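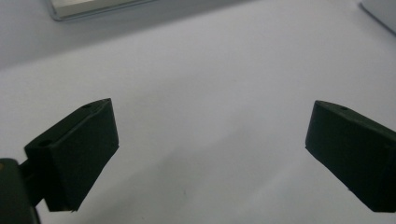
Draft de expansão

O draft de expansão é o processo pelo qual uma equipa recém-admitida numa liga profissional monta o seu primeiro plantel, escolhendo jogadores que já pertencem aos clubes existentes. Distingue-se do draft anual, reservado sobretudo a atletas vindos das universidades ou das camadas jovens, e costuma despertar nos adeptos uma curiosidade muito própria, porque mexe com nomes que toda a gente já conhece (e, às vezes, com o jogador preferido lá de casa!).

Funcionamento

Antes da sessão, cada clube entrega uma lista de jogadores protegidos, que a nova equipa não pode escolher. Os restantes ficam disponíveis, dentro dos limites que a liga fixar. As regras variam bastante de modalidade para modalidade e até de uma edição para outra: há ligas que impõem um máximo de saídas por clube, outras que exigem um número mínimo de jogadores por posição, e quase todas obrigam a respeitar o teto salarial.

É também habitual que os clubes negoceiem à parte, cedendo uma escolha futura para que a equipa estreante deixe em paz determinado jogador que ficou desprotegido.
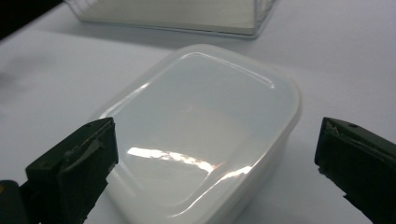

Estratégia

Quem dirige uma equipa nova tem de decidir, com alguma paciência, entre veteranos de contrato pesado, que dão logo um rosto ao balneário, e jovens pouco utilizados, cujo valor talvez só apareça daí a duas ou três épocas. Muitos optam por uma mistura das duas coisas e guardam espaço salarial para o mercado de jogadores livres, que em várias ligas abre pouco depois.

Ver também

Draft anual
Teto salarial
Jogador livre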